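Ticket 619 – Kuruc badge printer, second floor
Status: Open (again)
Site: Merkham, Hulberg office
Opened: Tuesday, April 22, 2025

Reported problem: Badges print with the last name missing. Visitors are walking around with a first name and a large white gap, like pop stars.

08:40 Restarted printer. No change. Restarted the PC it hangs off. No change, but the PC now wants 14 updates.

09:25 Swapped the ribbon. Old one was fine. Put it back.

10:10 Test page from the printer's own menu is perfect, so the hardware is off the hook. Apologized to the hardware.

11:05 Checked the badge template in Drolutetti. Last name field is set to 37 point and won't fit its box. The program's answer to text that won't fit is to print none of it. No warning, no log entry.

11:20 Set field to 14 point. Last names are back. Closed ticket.

13:50 Ticket reopened by front desk. Last names gone. Template says 37 point again.

14:15 Found it. Drolutetti syncs from a master copy on the server every hour and overwrites whatever you did locally. My account can read the master copy. It can't save it – naturally.

14:30 Asked Merkham central IT for write access. Auto-reply promises an answer within 7 business days.

Workaround until then: unplug the network cable before printing badges, fix the font size, print, plug it back in. Front desk has been told. Front desk was not charmed.

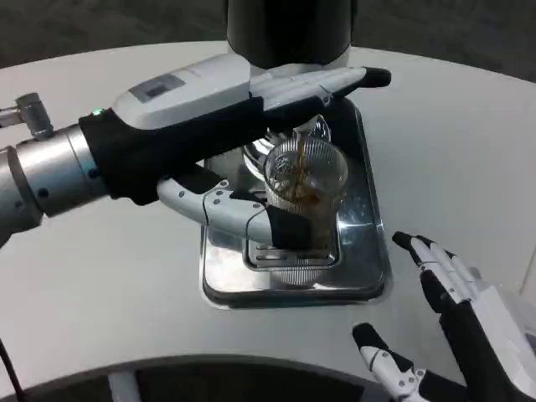 Next step: chase the access request on Thursday. If it drags into May, I'm ordering a box of markers and calling it a migration.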